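Brotora opens orders for Hunari, a two-armed desk tidying kit

APRIL — Brotora today opened orders for Hunari, a tabletop robot kit for labs, schools and offices that have tried asking people to clear up after themselves. The kit comes with two arms, two grippers, mounting plates and 200 recorded tidying runs to learn from. It does not come with a desk. Customers are expected to have a messy one already.
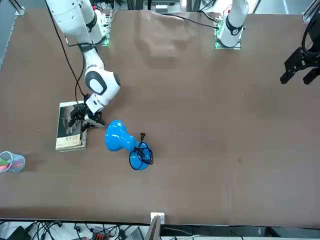
Page last changed: April, 10:20 a.m.

Hunari's starter lesson is called Study Desk. It uses books, pens in a cup and a blue desk lamp with its power cord, which the engineering team regards as the hard part.

"Everyone wants to see the robot pick up a book," said Liesbeth Vandenberghe, product lead at Brotora. "Fine, it's a book. Ask me about the cord. I have opinions about the cord."

Each lesson can be started with the lamp on its side or upright, and the items can be moved between runs. The arms work from the back of the table, leaving the front edge open for power and for whoever is waiting to say they could have done it faster. Brotora accepts that they could. They rarely offer. 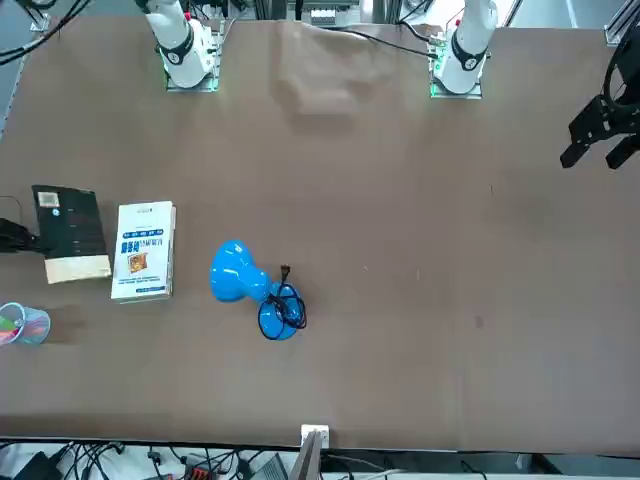

Early units went to Brzozowska, a training center that teaches robot programming to adults, where students used Study Desk for a full term. Margareta Căpraru, who runs the course, asked for two changes: a slower default speed and a stop button that could be found without the manual. Both are now standard.

"My own desk is still terrible," Căpraru said. "I was told that was outside the scope of the trial."

Orders ship in 10 weeks through Vemolmont, which also handles repairs and spare gripper fingers. Setup takes 2 people and one table that doesn't wobble. The software license covers 20 users at a single site, and updates are free for the first year. A second lesson, Kitchen Drawer, is in testing. Brotora is not giving a date for it, having met the drawer.

Press contact: Liesbeth Vandenberghe, Brotora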